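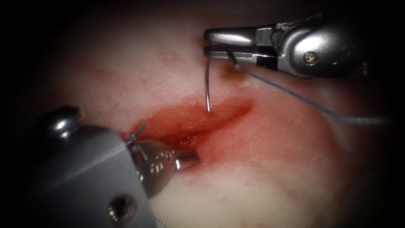 Wálter Carhuamaca wollte nach dem letzten Bericht wissen, warum wir immer noch einzelne Stiche auswerten und keine ganze Naht, und ob der Regler nicht längst beides können müsste. Die Frage ist berechtigt, und sie hat uns hier in Sturnberg ziemlich beschäftigt, also fange ich gleich damit an.

Eine ganze Naht verdeckt uns, wo der Fehler entsteht. Wenn der vierte Stich schief sitzt, kann das am vierten Stich liegen, aber genauso gut daran, dass der zweite das Gewebe verzogen hat und alles danach auf einer falschen Karte plant. Deshalb haben wir in diesem Abschnitt von Irnus den Stich in Annäherung, Einstich, Durchzug und Übergabe zerlegt und jede Phase für sich bewertet. Das klingt nach Buchhaltung (ist es teilweise auch!), hat uns aber mehr gebracht als das halbe Jahr davor.

Zum Stand der Daten, 08.12.2021: Wir haben 767 Einzelstiche aufgezeichnet, davon sind 696 in die Auswertung gegangen. Die übrigen haben wir aussortiert, meistens wegen Lücken in der Zeitsynchronisation, ein paar auch, weil Nadel und Faden in der Übersichtskamera zu lange vom Instrument verdeckt waren. Die Liste mit den Gründen liegt im Projektordner, Hortensia Pacheco hat sie gegengelesen und mir zwei Einträge wieder zurückgegeben, die ich zu großzügig gestrichen hatte.

Was gut läuft: die Annäherung. Das Verfahren schätzt die Lage der Nadel jetzt aus der Übersichtskamera und korrigiert laufend mit den Gelenkwinkeln des haltenden Instruments. Früher haben wir einmal geschätzt und sind dann blind losgefahren, da reichte ein kleiner Fehler beim Greifen und der Einstich saß daneben. Mit der laufenden Korrektur landen wir deutlich öfter dort, wo wir hinwollen, und vor allem merkt das System selbst, wenn es unsicher ist, und bleibt über dem Wundrand stehen. Mir ist ein Abbruch mit Begründung zehnmal lieber als ein hübscher Stich, von dem wir nicht wissen, wie er zustande kam.

Was weniger gut läuft: der Faden. Ach, der Faden. Er liegt in einem Bogen auf dem Pad, er rutscht unter das Instrument, er klebt irgendwo fest, und unser Modell behandelt ihn im Grunde immer noch als Anhängsel der Nadel. Nantana Phuthong hat eine Segmentierung gebaut, die dünne Strukturen auch gegen glänzendes Metall halbwegs zuverlässig findet. Auf mattem Untergrund funktioniert das prima, an Glanzlichtern springt sie noch hin und her. Beim Durchzug kostet uns das am meisten, denn dort müssten wir wissen, wie viel Faden noch lose ist, bevor wir Spannung aufbauen.

Zweites Thema, die Handgelenkkamera. Im Antrag hatten wir geschrieben, dass sie die Übersichtskamera im Nahbereich ablösen soll. Das nehme ich hiermit zurück, zumindest in dieser Form. Ihr Schärfebereich ist so schmal, dass auf kurze Distanz oft nur eine Struktur sauber abgebildet ist und die Oberfläche daneben völlig verschwimmt. Für eine dichte Tiefenkarte ist das Gift. Wilson Echeverri hatte dann die Idee, die Unschärfe selbst als Messgröße zu nehmen: Für jeden Bildbereich wird ein Schärfewert berechnet, und wo der niedrig ist, bekommt die Tiefenschätzung weniger Gewicht. Dunkle Bereiche fallen ganz heraus. Das ist keine neue Erfindung, ich weiß, aber es passt erstaunlich gut zu dem, was wir ohnehin schon rechnen.

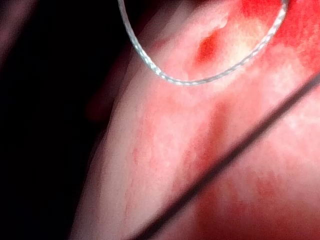 Blick der Handgelenkkamera: die feingliedrige Silberkette ist scharf, die Fläche darunter weich.

Mit dieser Gewichtung haben wir bisher 11 Versuchsreihen nachgerechnet. In sieben davon wurde die Schätzung des Abstands stabiler, in den anderen blieb sie, wie sie war. Schlechter wurde sie in keiner, und das hatte ich ehrlich gesagt nicht erwartet, weil wir ja Information wegwerfen. Ob das auch auf dem laufenden System hält, weiß ich noch nicht, gerechnet haben wir alles nachträglich. Ein offener Punkt sind dünne, dunkle Linien direkt vor der Optik, also Kabel oder Drähte: Sie sind kontrastreich, bekommen einen hohen Schärfewert und ziehen die Schätzung zu sich heran, obwohl sie mit der Oberfläche gar nichts zu tun haben. Encarnación Soler probiert gerade aus, ob man sie über ihre Geradlinigkeit herausfiltern kann, ohne den Nahtfaden gleich mit zu verlieren.

Zum Geld nur kurz, die Tabelle schicke ich getrennt an Grernby. Beim Verbrauchsmaterial liegen wir über dem Plan, wir haben mehr Pads verschnitten als gedacht. Bei den Reisen liegen wir weit darunter, das gleicht sich aus. Ich würde gern umschichten und bitte um eine kurze Rückmeldung, ob dafür eine Mail genügt oder ob es wieder das lange Formular sein muss.

Bis Februar wollen wir die Gewichtung in den Regler einbauen und dann zum ersten Mal zwei Stiche hintereinander fahren, ohne dazwischen neu zu kalibrieren. Zwei, Wálter, noch keine ganze Naht! Wenn der zweite Stich dann schlechter sitzt als der erste, sehen wir wenigstens, in welcher Phase es passiert. Die Auswertungsskripte gebe ich vorher noch einmal an Hortensia, und die Rohdaten der aussortierten Stiche bleiben bis zum Projektende auf dem Server.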